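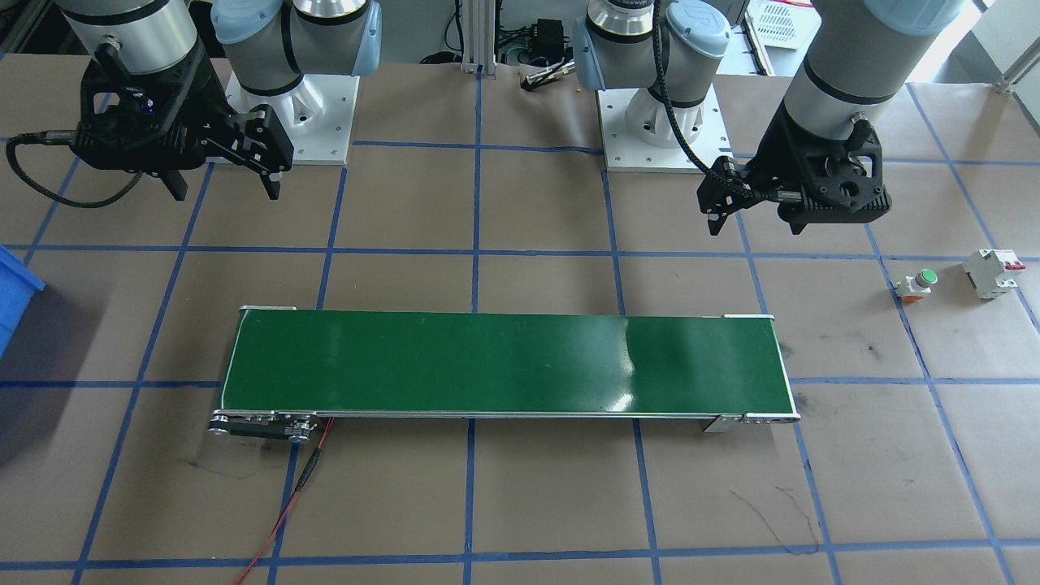 Two arms, one belt and a lot of blue tape: a morning with the gripper testers at Lenosmont

I'd been bugging the folks at Lenosmont for a visit since they started comparing grippers for small electrical parts, and in March they finally let me in. The engineer who runs the tests didn't want a name in print, so you'll have to make do with "the engineer." We talked for well over an hour, mostly standing up.

My first question was why breakers and push buttons. "Because they're annoying," the engineer said. "A box is easy. Any gripper can grab a box. A breaker has a toggle sticking out, and a push button rolls away if you look at it wrong."

The plan is simple enough. Each gripper gets 80 picks per part, same parts, same spots on the table. The blue tape grid is how they keep the spots the same -- somebody calls out a square and the part goes there. I asked if they couldn't do that with software. "We could. The tape took 12 minutes."

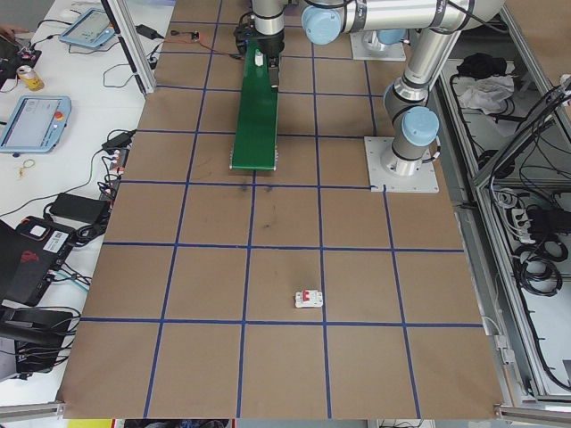
One breaker in its square, with the teach pendants over on the side bench.

The two controllers under test are called Dikora and Casado, and I got an earful on both. Dikora is the one the engineer likes to program. Casado is the one that behaves when two arms have to share a table. "With Dikora I lost 17 picks in one run to a timeout setting. My own fault, but the menu it lives in is ridiculous!"

So what about the cameras? I figured the view from overhead would do most of the work, and I was wrong (I usually am on these visits). The engineer wants the close view too, right down by the fingertips, for the last little bit of the approach.
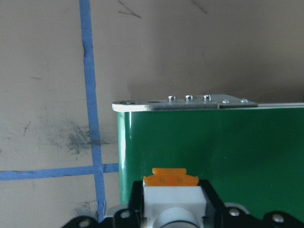 "Shiny stuff is my enemy," the engineer told me. "From up high I get glare off the belt, and then the part's edges go to mush. Up close I can pick an angle. But up close I've also got a finger in my shot the whole time, so you give something up either way."

I asked which gripper was winning and got a long pause. The adaptive two-finger one is ahead on breakers, 29 clean picks in a row at its best. On push buttons it's a lot closer, and the engineer wouldn't call it. 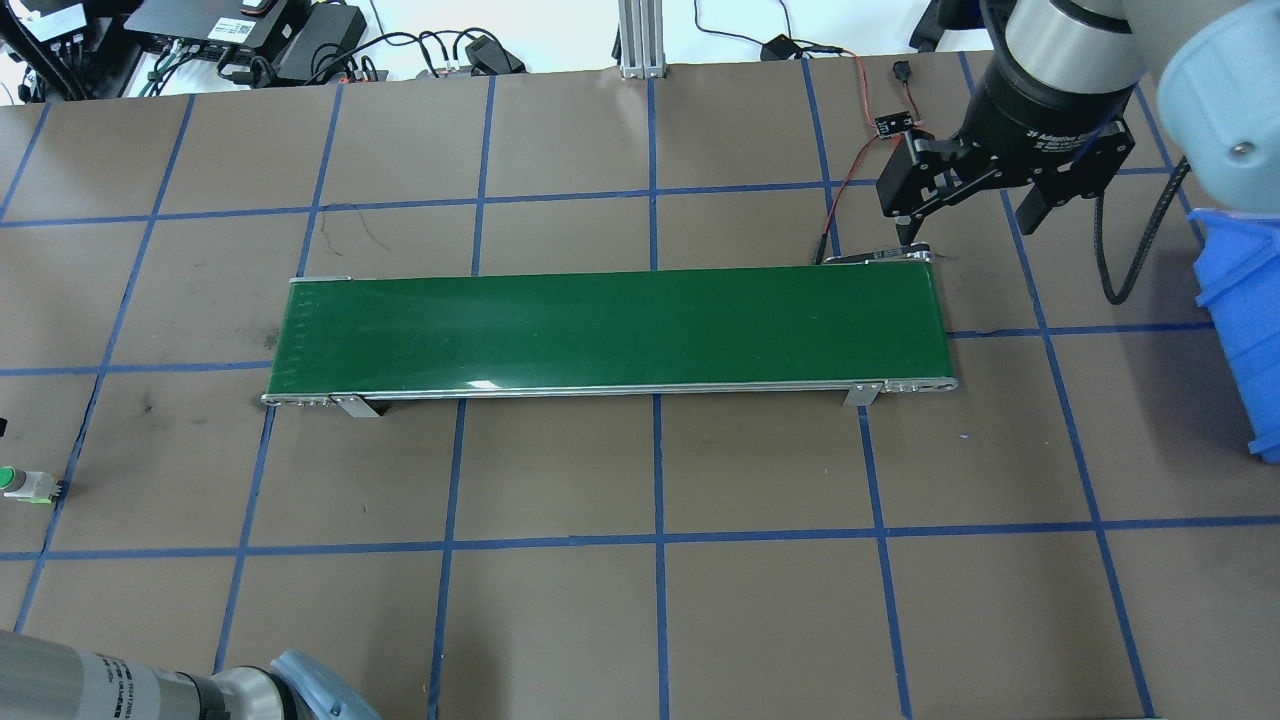 We got onto cables after that, which I hadn't planned on. "Put in your article that half this job is cables," the engineer said -- so there, I've put it in. Every gripper swap means rerouting one, and a loop that's too short will tug at the wrist when the arm turns.

Next up is a softer set of fingertips from Clisia, and then the whole round of picks again from the top. I asked if that gets boring. "The picking, sure. Reading the misses is the fun part." I've been told I can come back for those.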